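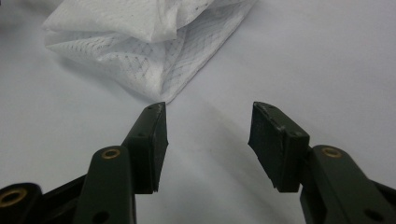

A white cloth on a white tabletop.

How to set your mouse sensitivity for tactical shooters

Most new players run their mouse far too fast. They swing past the target, drag back and lose the duel. The steps below take one evening and work in any shooter with a practice range. I use Prondia, but the menus are much the same elsewhere.

1. Clear the desk and wipe it down. Dust under the mouse pad makes it lift at the corners.

2. Turn off mouse acceleration, both in Windows and in the game's own settings. Leave it off.

3. Put the mouse at the left edge of the pad and swipe to the right edge. Your view should turn about once. If it spins further, lower the sensitivity and try again.

4. Load the practice range and pick a doorway. Flick from one side of the frame to the other. If you keep overshooting, drop the number a little. If you fall short, raise it.
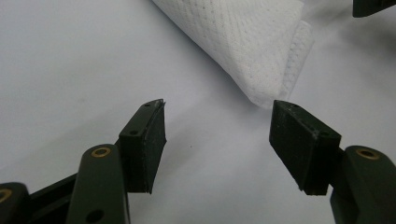 Folded cloth on a pale surface.

5. Play four matches without touching the setting. It will feel slow at first, mainly when you have to turn round.

6. Set your scoped sensitivity last. Start with the same value as unscoped and change it only if long shots feel jumpy.

Write the final number down somewhere outside the game. The July patch reset my settings and I had to work mine out again from scratch.

If your arm gets tired, check your chair height before you change anything – the elbow should be level with the desk. Guido Ferri plays with his much lower and does fine, but he has a very small pad.

Next guide: crosshair placement on Briduvel.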